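Plisbridge toy library opens a come-and-rummage sorting room this July

FOR IMMEDIATE RELEASE

Plisbridge – I've been running Sostum, our little toy library, out of the old bakery on Siriwan Lane for 7 years now, and I'm thrilled to say we're finally getting a second room! It opens in July, and it's all about loose pieces: the blocks, the clear plastic bits and the odd shapes that come in at the bottom of donation bags and don't seem to belong to any set.

We took in some 1000 loose pieces last winter alone. Up to now they've gone into tubs under my desk (and then on top of my desk, and then on the chair). The new room gives them a proper home, with four sorting tables, low shelves the kids can reach, and big open bins you can get both arms into.

Come in, pick a bin, and sort however you like. By color, by size, by "this one's shiny" – I really don't mind. If you find a piece that's missing from a set you've got at home, take it with you. If you've got stray pieces of your own, bring them along and drop them in. Families are welcome from 10 in the morning, and grown-ups without kids can come too. Sorting is very soothing, I promise.

Gridero, the hardware store next door, has given us 17 of the bins, and I couldn't be happier with them. They're sturdy, they're roomy, and they don't mind a few scratches. 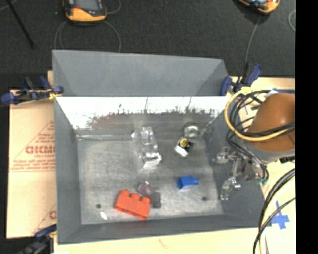 Sessions run for an hour and they're free for members. Everybody else pays 4 dollars, which goes toward shelf labels and a better lamp for the back table. Very small pieces stay on the top shelf, so please ask at the desk if you're after something tiny, and keep an eye on toddlers around the tables.

We're also looking for lidded jars, any size, as long as they're plastic and clean. Leave them inside the front door whenever we're open.

To book a session or arrange a donation, stop by Sostum on Siriwan Lane, Plisbridge, or leave a note in our mailbox and I'll get back to you.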